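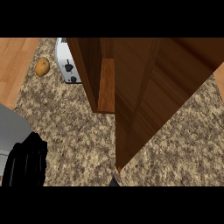
Kitchen sim, cabinet door open over the counter. Potato and toaster top left.

Thread: Went to the Peltska open day, anyone else?

gravelroad_67
Posted 10 September 2023

So I finally made it out to the Peltska open day and I'm still kind of buzzing. For anybody who hasn't been, it's mostly simulation work now. They had a big screen up with a two-armed robot in a rendered kitchen, and you could stand right behind the operator's chair and watch (and ask dumb questions, which I did, a lot).

The guy running it was Hefin Vaughan, super patient. He let me switch to the overhead view, and that's where I learned how much a cabinet door gets in the way. Once it swings out over the counter you lose half your granite! The toaster was partly hidden behind it and I kept wanting to lean sideways to see around it, like that would help.

I waited 10 minutes for a turn and it was worth it. Will post more when I've eaten something.

toastrack
Jealous. I wanted to go but we had a birthday thing. Did they say what software it runs on?

gravelroad_67
They call it Vumura. I asked if you can download it and got a "maybe October" with a shrug.

mrs_dunnock
I was there too, in the afternoon. I'll be the grump: I drove 67 miles and there was one demo station and a plate of cookies. The sim is neat, sure, but I came to see metal moving. A rendered potato doesn't roll off a counter the way one does in my house.

gravelroad_67
Ha, fair on the cookies. I don't agree on the sim though. Hefin said they can reset the whole kitchen in a second and go again, try doing that with a real shelf and a real water bottle.

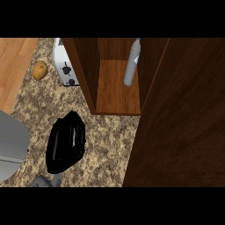
What got me was how awkward that bottle is. It stands in the shelf compartment with a side wall next to it and the big dark panel over to the right, so you have to think about where the arm is coming from before you think about grabbing anything. My first go I came in way too low and bumped the shelf. Second go I got close and then ran out of time, and the kid behind me was bouncing on his toes, so I gave up the controls.

pinch_point
That's my whole beef with overhead views. Great for the counter, lousy for anything upright in a cabinet. Was there a second camera?

gravelroad_67
There was a menu for it but I didn't touch it, I was scared of breaking something.

mrs_dunnock
I did switch it and it helped a lot. OK, I'll give them that much.

toastrack
Gittins had a day like this last year and they let people drive the real arm. Two people max at a time, long line, but it was real.

pinch_point
I'd still take the Gittins one. Sim is fine for learning the buttons, but I don't trust it for grip. Things slide differently.

gravelroad_67
Maybe! I've never driven a real one so I can't argue. Radmont is supposed to be doing an open evening next, anybody know if you have to sign up?

toastrack
You do, there's a form. I'll dig up the link tonight and stick it in here.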